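Gyu-bin Kang
February 20

ok been promising this for weeks. thread on the Oravec gripper kit from Sisaria, the soft-finger one. we have it on a 2 week loan and it goes back Friday. notes as I find them, no order

first thing. price. the kit is 3000 for a pair of fingers, mounting plate, wrist camera and the software license for a year. arm NOT included. asked twice to be sure

unboxing fine. plate bolted straight onto our arm, no adapter. one screw short in the bag, used one of ours. Sisaria sent a bag of spares after I emailed, fair enough

manual is bad. like, pages 7 and 8 are the same page bad. the actual steps for the force setup are in a PDF you have to ask support for. why is this not in the box

support guy is Reinhold Lammers and he is great. answers in an hour, doesnt read from a script. told me straight out that the default squeeze setting is for hard parts and way too strong for anything soft. wish that was on the first page

so, settings. comes with 15 presets. we use two of them. "light" and "light slow". the rest are for stuff like bottles and castings, can't say if they're good, not our thing

for people asking what our thing is: kitchen and household jobs. scooping, putting stuff on trays, picking up toys, the kind of mess a normal home has. small shop, Zorkcombe, three of us plus an intern in March if the paperwork clears

the fingers themselves. matte, dark, a bit grippy to touch. lint sticks to them. wipe with a damp cloth, NOT alcohol, Reinhold was very firm on the alcohol

compared to the Trornen set we had last year: Trornen is faster to close, no question. but it pinches. anything plush came out with a dent in it and on knits it would catch a loop and pull. ruined a glove that way

Oravec is slower and I kind of hate waiting on it but zero pulled loops so far. I'd take that trade for soft goods. for a box line I would not

camera next. it's small and sits right down at the wrist. good: no guessing where the fingers are. bad: once you are holding something big and fluffy that is all you see. half the view is fuzz. software does not care much, people watching do

also it hates a bright window. exposure picks the wall or the toy, never both. there's a manual exposure slider but it resets every time you restart. filed it as a bug, they said "known"

ok pics, first three off the wrist cam

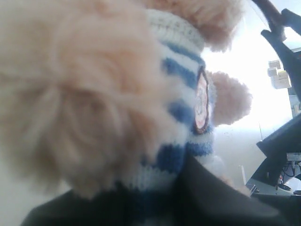
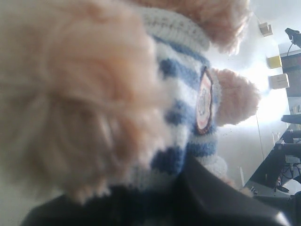
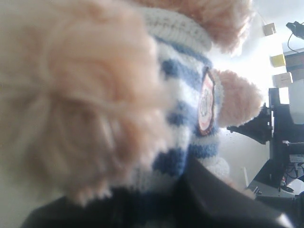

last one is the table

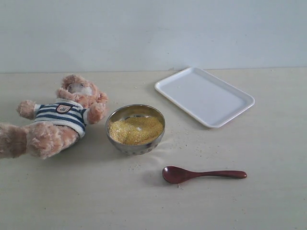 someone in replies asked about noise. quiet. fan on the controller box is louder than the fingers. you can have a phone call next to it

spoons. thin handles are the weak spot imo. the fingers are wide, so a handle lying flat on a table is hard to get under. you need to come in steep and slow. the software has a "flat object" option which helps a bit, not as much as the web page claims

grain and powder: keep a brush around. gets in the seam at the base of the finger and then the closing feels scratchy. takes a minute to clean but you have to remember to do it, and I dont

software install took me most of a morning. wants its own login, wants it again after every update. two updates in the time we've had it. second one moved the stop button to a different corner of the screen?? please don't move the stop button

logging is good tho. you get force, finger position and camera in one folder with matching times. with Trornen I had to line those up by hand and it was misery

license thing, read this part if you are buying: after the year it's a renewal. without it the fingers still open and close but you lose the presets and the logging. Sisaria has the renewal price on request only. I requested. still waitng

spare finger skins sold separate, in pairs. ours look fine after the loan so no idea how long they last in real use. if anyone has had a set for longer, reply pls, I'd really like to know before we order

would I buy it. for soft stuff yes, probably, if the renewal number isn't silly. for a mixed bench with hard parts I'd want another week with the other presets first

asking Reinhold today if we can stretch the loan thru the weekend. will add his answer under this one when I have it

edit to the price post: shipping is extra, and they want the foam case back with the loan unit so don't toss it like I nearly did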